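Thursday, July 27, 2023
by the Trungate blog

Our house rules for grippers ran to 14 pages until last week. Page six covered what to do if the other page six disagreed. I've cut the lot to what I can remember while holding one.

Jaws open before you reach. Grab the bulk of the cloth and leave the corners alone. Stay off the furniture. If a grab goes badly, log it as bad, even when it's your 100th of the day and you'd like lunch.

Clula wants a clause on blankets. I've written one. It says "slowly."
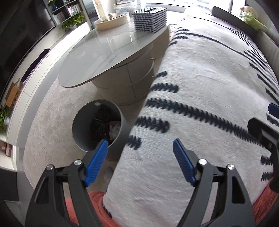 Both blue pads, one fluffy blanket, sofa left in peace.

Contact | © 2023 Trungate | Back to top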